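# Saliven Tabletop Set

June, by the Saliven maintainers

Welcome, and thank you for stopping to read this before you download anything! This is the card for the tabletop set, a collection of 1344 pictures of very ordinary things on a table: mugs, cloths, and the other small items that tend to pile up wherever people eat, drink and wipe up after themselves. We have grown fond of it over time - more than is sensible for a folder full of cups - and we hope you find a use for it.

## What's inside

The pictures are sorted into 14 folders, one for each kind of object. When two things share a picture, it goes in the folder of whichever one sits closer to the viewer, and the other is listed in the notes file. The folder names came from the first version and we have left them alone, so `cup` holds the mugs as well, and `cloth` holds napkins, dish towels and dusters.

- `items/` - the pictures, by folder
- `notes.csv` - one row per picture, with object, main color and surface
- `lists/` - the Rurkmont and Grernska splits

## Colors and cloths

Color names are plain ones. We went back and forth for a long while over turquoise, aqua and teal, and in the end settled on `turquoise` for all of them (the Lloyd list from version 2 still has the old names, so please don't mix the two). Where the inside of a mug is paler than the outside, go by the outside.

Cloths get one of three shape words: `flat`, `folded` or `crumpled`. A cloth with loose folds that was never squared up is `crumpled`, even if one corner lies nicely flat.
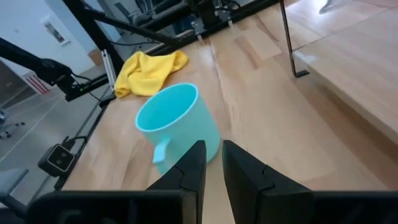
*Turquoise plastic mug with a crumpled yellow cloth, light wooden tabletop. Folder: `cup`.*

## Known problems

Version 3 fixed most of the doubled rows in the notes. Mug handles are marked only as `yes` or `no`, and a handle that is partly hidden still counts as `yes`. The surface column says `wood` for every wooden top, whatever its tone, which we know is a bit of a shame for anyone interested in grain.

If you spot a wrong color or a missing row, open an issue with the folder name and row number, and we'll put it right in the next version.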